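Ticket 3186: Scene reset rule, tabletop sim
Opened by: Fanni Kiss
Assigned to: Rupert Widmer
Status: Waiting on Myrto

1. Report
Husta flagged the hand sculpture run as noncompliant. Our rule says the gripper keeps a 10 mm standoff from any prop until the operator confirms the target. The checker says we broke it. The checker also once failed a bare floor. 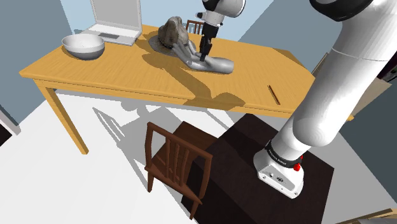
Rupert reran it with the old Cumix profile and got the same flag, at step 200 both times. So it's repeatable, which I'm told is a virtue.

2. Rule text
Section 29 measures standoff "from the prop." Beat reads that as the mesh. Husta reads it as the bounding box, and a box around an open hand includes all the air between the fingers. Put a gripper finger on either side of a digit and you're in violation before you touch anything.
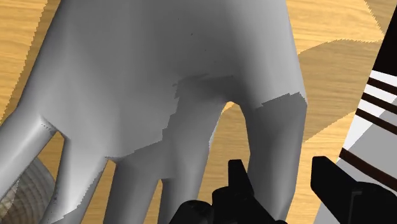
3. Action
Switch the checker to mesh distance. Myrto to reword Section 29. Do not raise the tolerance to make the flag go away, Ferdinand.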